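손목 카메라 캘리브레이션 다시 해도 파지 직전에 깊이가 튀는데 저만 이런가요

[로봇 소프트웨어 게시판] 조회 3713 | 댓글 9
작성자: 말단장치의눈물
2021년 12월

제목이 곧 내용입니다. 손목에 카메라 달고 원통형 물체 집는 파이프라인을 돌리는 중인데, 멀리서는 멀쩡하던 깊이값이 그리퍼가 물체에 붙을 때쯤이면 갑자기 시인이 됩니다. 방금까지 매끈한 원통이던 것이 달 표면이 되고, 피팅한 축은 천장을 가리킵니다.

구성은 이렇습니다.
- 인식: Plerkden으로 세그멘테이션, 포인트클라우드에 원통 피팅
- 플래닝: Stellness 기본 설정에 접근 자세만 제가 손댐
- 제어: 300Hz 루프, 마지막 구간은 비주얼 서보잉
- 로그 재생과 디버깅: Sisay

핸드아이 캘리브레이션은 세 번 다시 했습니다. 재투영 오차는 매번 아주 예쁘게 나옵니다. 예쁜 숫자를 보고 나서 로봇을 돌리면 또 똑같이 헛손질을 합니다. 이쯤 되면 체커보드가 저를 놀리는 것 같습니다.

물체는 흰색 긴 롤이고 표면에 무늬랄 게 거의 없습니다. 조명이 윗면을 세게 때리면 밝은 띠가 생기는데, 세그멘테이션 마스크가 그 띠를 따라 갈라질 때가 있습니다. 배경에 깔린 어두운 천은 반대로 너무 어두워서 깊이 구멍이 숭숭 납니다. 한쪽은 너무 밝고 한쪽은 너무 어두우니 자동 노출이 매번 어느 편을 들지 고민하는 게 로그에 다 보입니다.
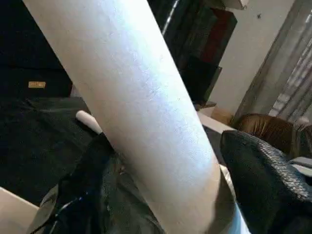 서보잉 쪽 코드는 피팅된 축의 방향벡터와 그리퍼 좌표계의 각도 오차를 줄이는 단순한 구조입니다. 축이 튀면 오차도 튀고, 오차가 튀면 팔이 성실하게 그쪽으로 갑니다. 시키는 일은 참 잘합니다. 저역통과 필터를 걸었더니 튀지는 않는데 이번에는 퇴근 시간 다 된 공무원처럼 반응합니다.

비슷한 거 해보신 분 계시면 조언 부탁드립니다. "센서 바꾸세요"는 예산 담당에게 대신 말해주실 분만 달아주세요.

────────
댓글

특이점회피중
센서 바꾸세요.

농담이고, 캘리브레이션 문제가 아닌 것 같은데요. 핸드아이가 틀어졌으면 멀리서도 틀어져야죠. 가까워질 때만 깨지면 그냥 최소 측정 거리 안쪽으로 들어간 겁니다. 스펙시트 아래쪽 작은 글씨 읽어보세요. 저는 그 한 줄을 3월에 읽었는데 카메라는 그 전해에 샀습니다.

────────
말단장치의눈물 (글쓴이)
@특이점회피중 최소 거리는 확인했습니다. 그보다 조금 바깥에서부터 이미 이상해집니다. 물론 안쪽으로 들어가면 더 이상해집니다. 점진적으로 이상해지는 타입입니다.

────────
쿼터니언반대편
저는 캘리브레이션 쪽도 의심합니다. 멀리서 멀쩡하다는 건 멀쩡해 보인다는 거고요. 원거리에서는 회전 오차가 좀 있어도 노이즈에 묻혀서 티가 안 날 수 있습니다. 재투영 오차 예쁜 건 믿지 마세요. 캘리브레이션에 쓴 자세들이 다 비슷비슷하면 오차는 얼마든지 예쁘게 나옵니다. 손목 회전을 골고루 넣었는지부터 보시길. 체커보드를 정면에서만 찍은 데이터셋을 너무 많이 봤습니다. 증명사진도 아니고.

────────
특이점회피중
@쿼터니언반대편 회전 오차면 거리가 늘수록 위치 오차도 커지는 거 아닌가요? 지금 증상은 반대인데. 게다가 "달 표면"이라잖아요. 외부 파라미터가 틀리면 원통이 통째로 옆으로 가지, 표면이 울퉁불퉁해지지는 않습니다.

────────
쿼터니언반대편
@특이점회피중 표면 울퉁불퉁한 건 깊이 문제 맞습니다. 그건 인정. 그런데 헛손질까지 전부 깊이 탓으로 돌리려면 깊이만 고쳤을 때 헛손질이 없어져야죠. 원인이 두 개일 수도 있다는 얘기입니다. 제 경험상 로봇 버그는 혼자 안 다닙니다.

────────
새벽의옥트리
둘이 싸우는 동안 저는 다른 걸 봅니다. 손가락은 마스킹하고 계신가요? 검은 손가락이 롤에 붙어서 시야에 들어오는데, 손가락 쪽 점이 원통 피팅에 섞이면 축이 당연히 돌아갑니다. 끝으로 갈수록 심해지는 것도 설명되고요. 특히 손가락 패드 표면이 그렇게 오톨도톨하면 스테레오 매칭은 신나서 거기만 붙잡습니다. 무늬 없는 흰 롤보다 훨씬 맛있는 특징점이니까요.

저희는 Larnell에 있는 셀프 필터를 씁니다. 그리퍼 모델을 카메라 시점으로 렌더링해서 그 픽셀을 빼버리는 방식입니다. 여유는 좀 두셔야 합니다. 딱 맞게 빼면 경계에 있는 점들이 살아남아서 복수합니다.

────────
말단장치의눈물 (글쓴이)
@새벽의옥트리 셀프 필터... 켜져 있는 줄 알았는데 설정 파일 열어보니 팔 링크만 등록되어 있고 손가락이 빠져 있네요. 이 파일 작성자가 누군지 커밋 기록을 봤습니다. 저였습니다.

손가락 넣고 같은 로그 재생해봤습니다. 문제 구간 308프레임 중에 축이 뒤집히던 게 대부분 사라졌습니다. 달 표면은 그대로인데 적어도 천장은 안 가리킵니다. 팔을 직접 돌려본 건 아직 아니고 Sisay 재생으로만 본 거라 축배는 안 들겠습니다.

────────
관절제한초과
필터 넣은 김에 서보잉 구조도 바꾸세요. 막판 깊이는 애초에 믿는 게 아닙니다. 깊이 신뢰도가 괜찮은 거리에서 축을 한 번 제대로 추정해서 얼려두고, 그 뒤로는 RGB에서 롤 양쪽 윤곽선만 따라가면 됩니다. 흰 물체에 어두운 천이면 윤곽선 뽑기에는 오히려 천국인데요. 롤 전체가 천 위에 걸치는 건 아니고 뒤에 밝은 벽이 겹치는 구간도 있으니 그쪽은 가중치를 낮추시고요. 노출은 제발 고정. 자동 노출 켜놓고 비주얼 서보잉 하는 분들은 저랑 다른 종교입니다.

그리고 저역통과 필터 대신 이상치를 버리는 쪽으로 가세요. 축이 한 프레임 만에 확 돌았으면 부드럽게 섞어줄 게 아니라 그 프레임을 무시해야 합니다. 헛소리도 평균 내면 그럴듯한 헛소리가 됩니다.

────────
쿼터니언반대편
축 얼리는 건 반대합니다. 손가락이 닿으면서 롤이 밀리거나 돌면 얼린 값은 그냥 추억이에요. 길고 둥근 물체가 가만히 있어줄 거라고 믿으시면 안 됩니다. 얼리더라도 윤곽선에서 기울기 정도는 계속 업데이트하고, 접촉 이후에는 힘이나 그리퍼 전류로 넘기는 게 맞다고 봅니다. 노출 고정은 동의합니다. 오늘 유일하게 동의하는 부분이네요.

글쓴이분은 팔 돌려보고 헛손질 남아 있으면 캘리브레이션 자세 분포 올려주세요. 손목 회전축만 그려서 올려도 됩니다. 한 방향으로 몰려 있으면 저한테 커피 사시는 걸로.

────────
본문 추가 (글쓴이)
노출 고정하고 손가락 마스크에 여유 두고 실물로 돌렸습니다. 접근까지는 축이 얌전합니다. 닫기 직전에 한쪽으로 약 9mm 치우치는 건 남아 있는데, 매번 같은 방향입니다. 캘리브레이션 때 쓴 손목 자세를 그려봤더니 한쪽에 옹기종기 모여 있습니다. 그림은 부끄러워서 정리한 다음에 올리겠습니다. 커피는 뜨거운 걸로 드시나요.

Stellness 접근 자세 건드린 것도 의심스러워서 기본값으로 되돌리고 비교 중입니다. 결과 나오면 새 글로 씁니다.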